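Minutes of the meeting of the decoration group, Josonura workshop
Date: 2020-05-13
Present: Ettore Amato (chair), Katia Santoro (minutes)
Apologies: Trendov

1. Minutes of the last meeting
They were read and approved with one correction: the fabric was ordered from Russo, not from Rulamard.

2. The booth
Katia reported that the black cloth is hanging and the letters are on it. Ettore finds the colours good against the dark background and would leave them as they are. The creases on the right side, where the cloth turns forward, were discussed at some length. Katia proposed to take this part down and iron it. Ettore was afraid that the letters must then be put up again, but agreed that the right end can be ironed alone – the clips there are easy to open.
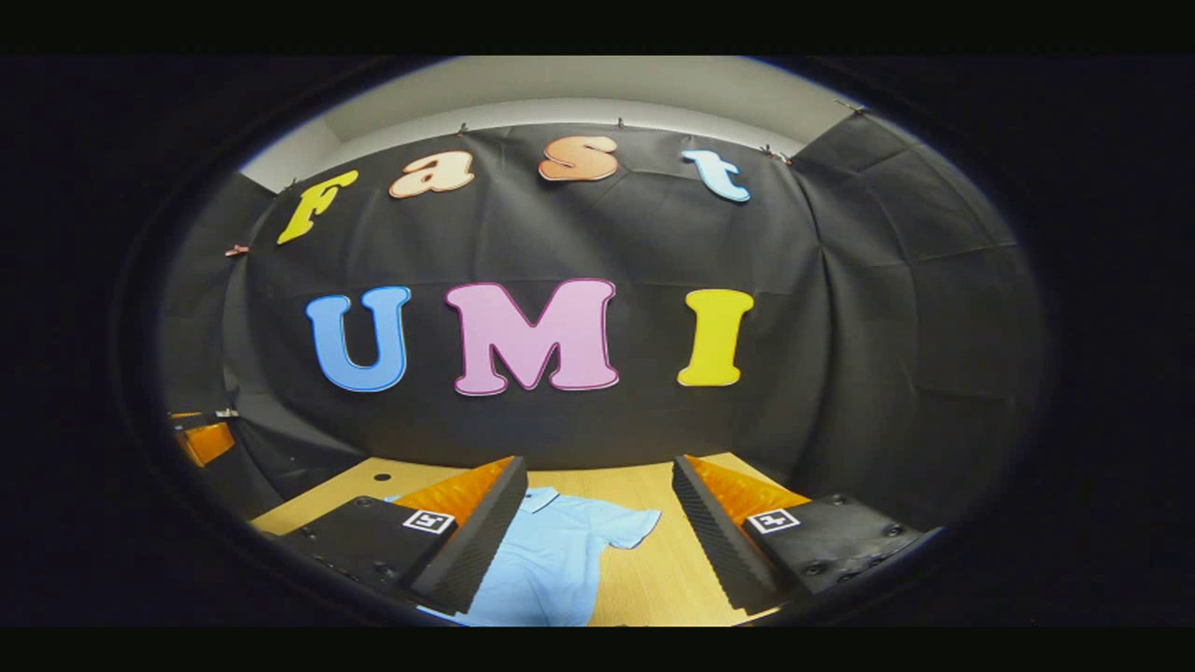 It was asked if "Fast" should be as large as "UMI". Both members prefer the smaller upper word, so no change will be made. The wooden table stays in its place and gets no tablecloth.

3. Costs
Russo has sent the invoice for the fabric, 541 euros. It was approved for payment. The offer of Rulamard for a second cloth is 624 euros and was found too high. Katia will ask them for a better price.

4. Other matters
Ettore asks that the spare clips are kept together in one box, with the name of the workshop on it.

Next meeting: in August, the day will be sent by e-mail.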